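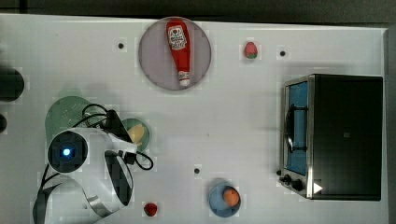
Open day at the Devetier lab, Arnden

The lab opens its doors twice a year, in February and December. I went on 25 Feb 2019 and paid nothing to get in, though you have to sign up ahead. The building is behind the old Dahlgren works, a short walk from the bus stop. Visitors go in groups of 10, and ours had a few students and a couple of people from a packaging firm.

The first stop was a talk on how the arms are taught. An operator drives the arm through a task by remote control, and the computer stores the joint positions and the camera views together. One such run is called a demonstration. The kitchen set had 438 of them so far, and the goal is 1445.

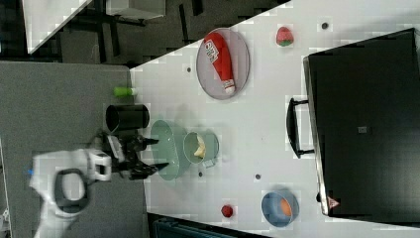

Teaching by remote is slower than I expected. The operator has to think about the wrist as well as the fingers, and a new person needs 2 days of practice before any runs are kept. Objects are moved between runs so the arm does not learn a single layout. A ketchup bottle lying at a slant across a gray plate is a harder pick than it sounds - the fingers have to turn to match it. The blue bowl with the orange item in it is easier to line up on.

I asked about guiding the arm by hand instead. They do that too, mostly for short moves, but

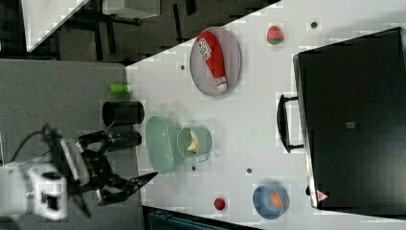
the operator's own arms then get into the camera views, and those runs have to be sorted out later. The software for the sorting is called Pludo and was written in the lab.

The tour ended in the hallway with coffee. Parking is limited, so take the bus.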